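Magazine > Features > Work and Buildings

The long room at Mustthorpe

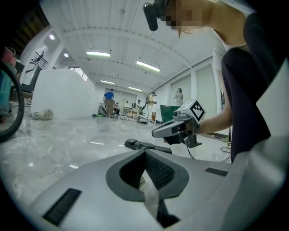
Aba Sowah had looked at eleven buildings before she signed for the one at Mustthorpe, and most of them were better on paper. They were closer to the highway. Two had new heating. What they didn't have was a single big floor with nothing in the middle of it, and she had made up her mind that she wanted one.

"I was tired of corridors," she says. "At the last place you spent half the day going around things."

The building went up as a showroom for Flirkholm, a furniture wholesaler that filled it with dining sets and moved out when the lease ended. It stood vacant through two winters. By the time Sowah got the keys in April, the water was off and there were tape marks all over the floor where the sets had been laid out.

The floor is what visitors bring up first. It is gray with a marble pattern and a high gloss, and it picks up the lights overhead. Sowah planned to cover it with carpet tile. She had a quote from Plumura, the contractor doing the rest of the work, and had gone as far as choosing a color. Then Ayuba Appiah, who ran the job for Plumura, spent an evening cleaning one corner with a rented machine and asked her to come look at it before she ordered anything.

"It was under years of old polish," Appiah says. "You don't cover that up. Or you can, but you should see it first."

The carpet order was dropped. The whole floor was stripped and polished over the following weeks, and the crew worked from the back toward the door so they wouldn't have to cross it.

The ceiling caused more arguments. It is white and ribbed, made of parallel panels that run back toward the far wall, and it makes the room look longer than it is. Appiah wanted to open it up and leave the ducts showing. Sowah didn't. She had worked under exposed ducts for six years and remembered the dust. The panels stayed, and so did the rectangular fluorescent fixtures, which got new tubes and a wash. The round lights stayed too. Appiah still thinks the fixtures should have gone.

"They're office lights," he says. "But they're bright, and she wanted bright."

The tall white partition was another matter. Sowah went back and forth on it. Some of the people moving in with her wanted proper walls and doors, and one had drawn up a plan with five separate rooms. In the end she kept the partition and built nothing else out on the floor. Phone calls are made in the old stockroom, where the door shuts.

Noise is the one real complaint. A hard floor and a flat ceiling throw sound around, and a dropped tool can be heard from one end to the other. Felt panels from Nutsugah are on order for the far wall – up to 100 of them, depending on how the first batch does. They were due before the holidays and have been pushed back to 24th January.

The other thing is upkeep. A glossy floor shows every scuff. Sowah sweeps it herself most mornings with a wide dust mop, starting at the partition and working in strips. She says it is the only quiet part of her day. Street shoes are allowed, although she did try a rule against them for a while. It lasted until the first heavy rain, when there was no place to put all the boots.

She has the lease for another four years, with an option to renew. Appiah has asked her again about the ceiling.

Shares 1,598 | Comments 2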